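Chapter 2: Looking at Surfaces

Reading time: 13 minutes

I want to start this chapter with white, and I mean plain, pale, boring white, the sort you find on ceilings and the backs of envelopes. Most beginners in my drawing classes think they know what it looks like. Then I ask them to paint it and they get into the most terrible muddle (I did too, for years).

So before you pick up a pencil, have a look at these two.

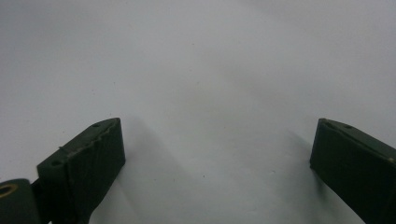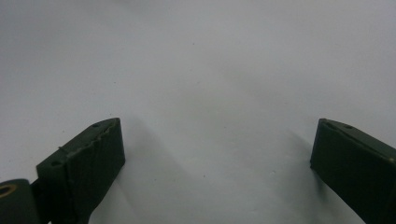

Figs. 2.1 and 2.2. A pale, matt surface under soft light. In both, the upper left is a shade darker than the right.

Take your time. I'd like you to spend a good while with pale things in this chapter, a lot longer than feels sensible, and you may as well get into practice now. When I was first learning, my teacher at the Trevham evening school put a sheet of cartridge paper on an easel and told us to draw the paper. We all laughed, and then we realised she'd gone off to make a cup of tea and wasn't going to say anything else until we'd drawn it. I drew a rectangle. So did everyone else in the room. She came back, looked at all our rectangles and said, "Right, and where's the light coming from?"

I've been using that question ever since, and it's the one I want you to carry through this whole chapter. Where's the light coming from, and what does it do on its way across?

The trouble with the word "white"

We use the word as if it were a colour you could buy in a tube. Well, you can buy it in a tube, obviously, and you'll need a big one! But the white in the tube is the lightest thing your painting can do, and very few of the white things in your house are anywhere near that light. Stand in your kitchen on a dull afternoon and look at the wall furthest from the window. Your brain will tell you it's white. It's grey. It might even be quite a dark grey, and if the cupboard beside it is pine then one edge of that grey will have gone slightly orange.

Your brain does this to be helpful, by the way. It has spent your whole life sorting out what things are, and it's very good at throwing away the bits it doesn't need for that job. A white cup is a white cup whether it's under a lamp or in the shade of the teapot. That's handy when you want a drink and a real nuisance when you want to paint the cup.

The trick I teach first is the punched card. Get a piece of stiff card, any mid-grey will do, and make 2 small holes in it with an ordinary office punch, as far apart as the punch allows. Shut one eye, hold the card at arm's length and look through the holes at two different parts of the same white wall. All at once you've got two little discs sitting side by side with no wall around them to explain them away, and they don't match. I have seen grown adults get quite cross at this point. One woman accused me of having painted her wall.

Slow changes and sudden ones

Once you can see that a plain surface changes, the next thing to notice is how fast it changes. I sort this into two kinds, and you'll find me going on about them right through to Chapter 9.

The first is the slow change, where one tone slides into the next so gradually that you can't put your finger on the join. Painters call it a gradation. You get it on walls, on tabletops, on eggs, on the sky just before tea time. The second is the sudden change, where there's an edge: the corner of a box, or the line where one colour of paint stops and another begins.

Beginners love edges. Edges feel like drawing! So the edges get drawn first, and hard, and everything between them gets filled in like a colouring book. I'd like you to do it the other way about for a few weeks. Put the slow changes in first, as softly as you can manage, and let the edges wait. You'll find you need far fewer of them than you thought.

My own conversion happened on a painting trip to Mansilla, where I had meant to paint a very grand doorway. It was too hot to stand in front of the doorway, so I sat in the shade and painted the blank plaster wall opposite instead. It took me the whole of a June morning and I have never sold it, because I won't. There is hardly a line in it anywhere. Visitors always ask what it's of, and I say it's of a wall, and they nod very politely.

Warm and cool

One more idea and then I'll let you get your hands dirty. Greys have a temperature. Some lean towards blue, and we call those cool, and some lean towards yellow or pink, and those are warm. On the colour chart they look like tiny differences and you wonder what the fuss is about, but put a cool grey next to a warm one on your paper and they start bickering straight away.

You don't need fancy materials for this. I use a student range called Plundik, which I like mostly for the size of the tubes, and I mix nearly all my greys from ultramarine, burnt umber and white. More blue and it cools down, more brown and it warms up. If you'd sooner work in pencil, stay with pencil for now and come back to this section after Chapter 4.

Exercise 2.1

Fold a white handkerchief or a sheet of writing paper once, open it out and lay it near a window. Turn the lamps off, as two kinds of light at once will only confuse you. Work small, no bigger than a postcard, on paper that's a little heavier than printer paper (mine is 80 lb, and a pad lasts me ages).

Draw no outline. Start with the darkest tone you can find, which will probably be in the fold and will probably be paler than you expect. Then find the lightest, and leave the paper bare there. Everything else belongs somewhere between those, and your job is to get from one to the other without a bump.

When you've finished, prop it up across the room and go and do something else for a bit. Then do it again at a different time of day, and put the pair side by side before you read on to the section on cast shadows.

Contact: Prostov Press, Readers' Desk | © 2021 Prostov Press. All rights reserved. | Back to top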